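Projects > Student Reports > Robotics Club

Home Projects Reports Club Diary Join Contact

Teaching a Simulated Arm to Pick Things Up: Our Spring Report
April – posted by a second-year member, Lostimthorpe College Robotics Club
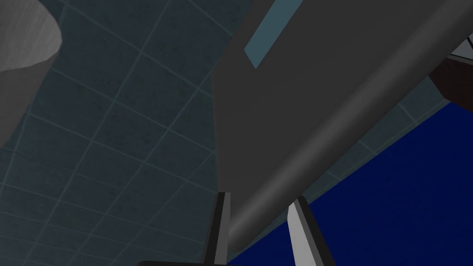 Our project this year was a grasping policy, meaning a small neural network that looks at what the wrist camera sees and decides where the arm should go next. We did the whole thing in simulation, in a kitchen world we named Sondness (it was the only name nobody on the team hated). I signed up thinking I'd spend the semester on the fun learning part, and then I spent most of it looking at wrist views and working out why the network got confused. Big plain things were my main headache. When a wide charcoal face with one pale blue strip on it takes up that much of the view, there's very little for the network to hang on to, and I started to feel for it! The rounded edge down by the fingers ended up being a much better cue than the flat part, and a lot of what we did after February came out of that one idea.

Some background first. The club splits into two groups every spring, and the other group works on Forkberg, the wheeled rover that lives on the shelf by the door. We're the arm group. We meet on Thursday after classes and usually stay until the building closes, which is later than our parents think. We don't own a real arm, so everything below happened on two desktop machines and one laptop with a noisy fan.

What we built

The controller is called Honkanen. It has two parts – a network that suggests a small movement of the gripper, and a boring hand-written layer that refuses anything silly, like driving the fingers into the floor. I wrote most of the boring layer and I'm still proud of it. Before we had it, the arm would sometimes fold itself up like a lawn chair and the whole run had to be thrown out.

For training we needed examples, so we took turns driving the arm around Sondness with a game controller. We recorded 1,775 attempts. A lot of those were bad (mine especially, in the first couple of weeks, when I kept mixing up the wrist roll and the wrist tilt), and after we went through and tossed the ones that ended in a drop or a crash we had nearly 1,000 left. I wish we'd agreed on what counted as a drop before we started. We had to relabel one whole batch when we found out that two of us had been marking a slow slide out of the fingers as a success.

What went wrong

The first version we trained looked great on the objects it knew and fell apart when we moved things. It had learned the floor! We're pretty sure about this: we swapped the tile color for a different one and it did much worse with everything else kept the same. So we began changing the floor and counter colors between runs, and that helped more than any of the clever stuff we tried.

The second problem was tilt. We'd recorded nearly everything with the wrist pointing more or less straight down, and as soon as the arm came in at a steep angle the network acted like it had never seen a kitchen before. I recorded a new set with really slanted approaches, and they're kind of dizzying to scroll through, but we kept every clean one.

Third, the gripper fingers themselves. They're in the wrist view a lot, and one of our versions paid so much attention to them that it closed on thin air whenever they were in a certain position. Covering them with a random patch during training fixed most of it.

How it did

We ran 400 test grasps on the final version, with object positions it hadn't trained on. Small and medium objects went well. Large flat ones are still the weak spot – it tends to creep along the face and run out of time before it finds an edge. We tried 7 different settings for the step size and the middle one was best, so I guess we could have saved ourselves a weekend.

Next year I'd like to add a second camera that looks at the arm from the side. I'd also like to record with a better game controller, as ours has a left stick that drifts and you can see the drift in the data if you plot it. The labeling notes and the settings files are in the club folder under Honkanen, and the older runs are in there too, in a subfolder I still have to clean up.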